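Okay, so you've got your hand-held grippers charged and you're itching to record. Slow down a sec! I burned most of March on demos I later threw away, and nearly all of it came down to sloppy starts.

Step 1: Open both jaws all the way and hold still over clear wood before you hit record. Count to two in your head, then go.

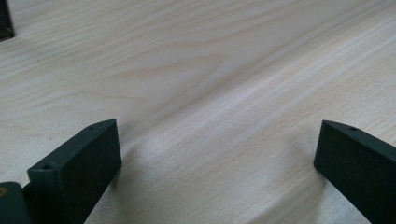

Jaws open, nothing between them.

Step 2: Pick one task and stick to it for the whole batch. In our Nemerow set it's jars, and we keep each batch to 16 takes (my wrists complain after that). Change where the jars start between takes, or your policy will just memorize one spot on the table. Run the cables down past your hands and leave plenty of slack.
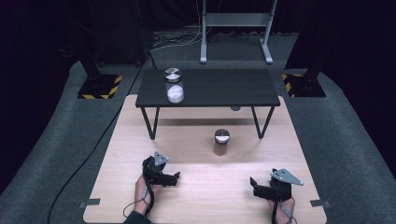 I also like having two heights to work with, so the learner sees reaching up as well as reaching down. Go slower than feels natural. If you fumble, keep the take and tag it "recovery" – those are gold!

Step 3: Finish the way you started, jaws wide, and hold again. Our trimming script at Furkbridge looks for that pause at both ends, and it gets very confused without one.
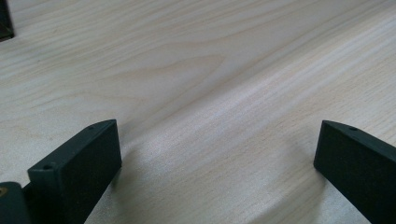

Open gap over bare wood, from the gripper's own camera.

Step 4: Watch 5 takes back before starting the next batch. I skipped this once and had to redo about 60.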